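About Zandton Interiors Testing

Zandton Interiors Testing is an independent laboratory that assesses worktops, desks and fixed joinery for wear, load, stain resistance and colour stability. The laboratory operates from one site in Dornuncombe. It is privately owned, it does not manufacture or sell furniture, and it does not accept commission from those who do.

What we test

The greater part of our work concerns horizontal surfaces: office desks, school benches, kitchen worktops, reception counters and laboratory benching. Clients are manufacturers, importers, fit-out contractors and, in a smaller number of cases, building owners in dispute with one of the other three.

Testing is divided into four groups.

Surface. Abrasion, scratch, impact, dry heat, wet heat and resistance to cold liquids. Specimens are conditioned before testing and are not cleaned with anything other than the agent named in the test plan.

Edge and joint. Water ingress at edge banding, peel strength of the bond line, and behaviour of mitred and butted joints under cyclic humidity.

Structure. Static load, repeated load, stability and deflection over time. Deflection is read at mid-span and at both quarter points. A standard creep run lasts 25 days. Longer runs are quoted separately.

Colour and gloss. Instrumental measurement before and after light exposure, with visual assessment by two trained assessors working separately. Where the assessors differ by more than one grade, a third assessment is made and all three results are reported.

We do not carry out fire testing or emissions testing. Requests for either are declined at the enquiry stage, and we will name a laboratory that does the work if the client asks.

How the laboratory is arranged

The site has three working areas. Mistside is the conditioning and climate area, named after the street it faces. Halliday is the structural hall and houses the load frames. The third area is the surface room, which has never acquired a name and appears in reports as SR.

Temperature and humidity are logged continuously in all three areas. The logs are attached to every report as an appendix. Clients sometimes ask for the appendix to be left out to reduce the page count. It is always included.

Matte grey surfaces

Dark, low-gloss finishes now account for a large share of the specimens we receive, and they are the source of most enquiries to the laboratory. A matte finish scatters reflected light and reduces glare at a workstation, and for that purpose it generally performs well. The difficulty is polishing. Repeated contact from sleeves, mouse bases and cable runs flattens the texture of the coating, and the flattened area then reflects differently from the material beside it. The result is usually reported by building occupants as a stain. It cannot be cleaned off, and attempts to do so with abrasive pads enlarge it.

Our polishing test was developed in-house to measure this effect. A weighted pad is drawn across the specimen for 4,000 cycles, with gloss read at intervals at three angles. The 85-degree reading is the one to watch, as it moves well before the other two. The method is published in full and may be used by other laboratories without charge.

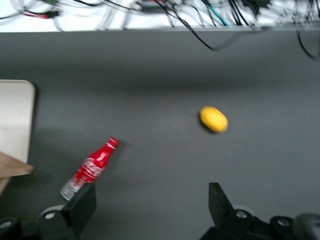

Cable contact at the back of the desk was left out of the first edition of the method, and Þórey Baldursdóttir objected that a gloss figure taken only at the sitting position tells a facilities manager nothing about the strip where the leads rub all day, and that this was the strip her own tenants complained of. The objection was accepted. The second edition includes a rear-zone option in which the pad is replaced by a length of sheathed cable held under light tension. The rear-zone result is reported on its own line and is not averaged with the main result.

We have since found that soft-sheathed cable can also leave a deposit on certain coatings. Plasticiser migration is the likely mechanism. Deposits of this kind are recorded separately from polishing and are removed, where possible, before the final gloss reading. The cleaning agent and the number of strokes are stated.

Reports

A report gives the specimen as received, the method, the readings, the uncertainty of each reading and any departure from the method. It does not give an opinion on fitness for purpose unless the client has asked for one in writing before testing begins. Opinions, where given, are placed in a separate section and are signed by the person who holds them.

Results relate only to the specimens tested. We ask clients not to extend a result to a product range, and we will write to a client who does so in its marketing. Reports may be reproduced in full. Extracts need our written consent.

Raw readings are held for ten years. Specimens are held for 3 months after the report is issued and are then returned at the client's cost or disposed of. Please state which at the time of booking – specimens with no instruction attached are disposed of.

Staff and training

Technicians are recruited from cabinetmaking, coatings and mechanical trades as well as from university courses. Each new technician repeats a set of reference measurements on specimens with known values before working on client material, and repeats the set every October. A technician whose results drift outside the permitted band returns to supervised work until the cause has been found. In most cases the cause is the instrument or its calibration tile.

Visual assessors are also screened for colour vision, and no assessor works at the light booth for more than 25 minutes without a break.

Fees and bookings

The schedule of fees is revised once a year and takes effect on 1st September. It lists 87 individual tests. Quotations issued before that date are honoured at the old rate for the period written on the quotation. There is no surcharge for small clients and no discount for volume. Urgent work is accepted only where conditioning times allow it, as these cannot be shortened.

Specimens should be delivered flat, edge-protected and labelled on the underside. Labels placed on the test face leave adhesive residue, and a specimen labelled in this way will be refused for surface testing. For worktops, the minimum specimen size depends on the test and is given in the booking form. Please send spare material from the same batch where it is available.

Goods inwards is at the rear of the building, through the Mistside gate. The structural hall has a roller door suitable for full-length counters and assembled desks. Drivers should report to the bell beside the roller door and not to reception.

Complaints and appeals

A client who disputes a result may ask for a retest on retained material. The retest is carried out by a different technician. If the second result agrees with the first within the stated uncertainty, the retest is charged at the normal rate; if it does not, both tests are refunded and a corrected report is issued under a new number. The original report is then marked as withdrawn in our register, which can be searched by report number.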